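Section 6. Setting Up the Two-Arm Rig for Household Trials

This section applies to the Damel two-arm rig as assembled in the Proluvier shared workshop. It assumes that both arms have been built and wired in accordance with Section 5, and that the Castier control board has passed its bench check. Members who have not signed the workshop machine register may not carry out these steps alone.

6.1 Before you begin

You will need the following:
Hex keys, full set
Lammers cable clips, one bag
A tape measure
The stop switch and its extension lead
The printed wrist card for each arm

The rig runs on a 24 V supply. Do not connect any other supply, even for a short test.

CAUTION: Keep the stop switch within reach of the operator at all times. A second person must be present whenever both arms are powered.

6.2 Fitting the wrist modules

1. Switch off the supply and wait until the board light has gone out.
2. Offer the wrist module up to the end joint, with the cable outlet facing away from the gripper.
3. Start all four screws by hand before tightening any of them.
4. Tighten the screws in a cross pattern. Stop when the module no longer moves against the joint.
5. Repeat for the second arm.

Note: The left and right modules are not interchangeable once their settings have been stored. Check the wrist card before fitting.

6.3 Routing the cables

1. Lay each cable along the outside of the arm, from the wrist to the shoulder.
2. Leave a free loop at the wrist large enough for a full turn of the gripper.
3. Clip the cable on either side of each joint, never across it.
4. Turn every joint by hand through its whole range. If the cable pulls tight at any point, release the nearest clip and begin again from there.

CAUTION: A loop that hangs low can catch on furniture or on the operator's feet. Shorten it before moving the rig into a furnished room.

6.4 Setting the zero position

1. Place both arms in the rest position shown on the wrist card.
2. Switch on the supply and open the set-up page on the board.
3. Select Right Arm and press Store. The encoder reading should be 1,203.
4. Select Left Arm and press Store. The encoder reading should be 1,265.
5. If either reading differs, switch off and return to 6.2 — do not correct the figure by typing over it.

6.5 First trial with clothing

1. Clear a space on the floor and put one garment in an open basket.
2. Bring the gripper to the rim at the slowest speed setting.
3. Lower it until the fingers reach the cloth, then pause.
4. Close the gripper, and lift only when the rim is clear of both fingers.
5. Enter the result in the trial log.
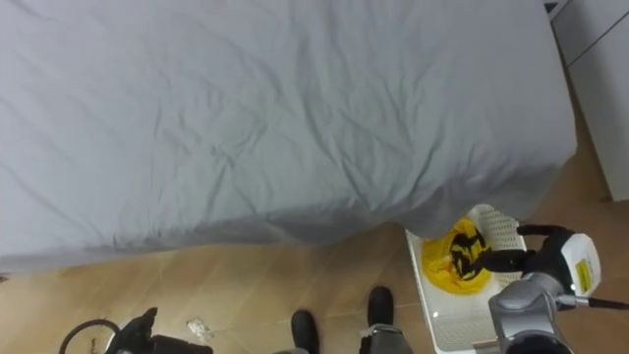
Gripper speed should remain at the slowest setting until the log contains a full page of trials made without a stop. Soft items give little resistance, and the grip reading alone is a poor guide to how much cloth has been taken up. Choose a garment that stands out clearly from its container, as the yellow and black one does against the white plastic of the basket, so that the operator can judge the position of the fingers by eye. The approach over the rim should be made from one side with the right arm, and the left arm should be kept low and well away from the basket. Where the trial is held beside a bed, check how far the cover hangs down and tuck it up if it could reach the basket during a lift. Switch off the supply at the end of each trial before handling the garment.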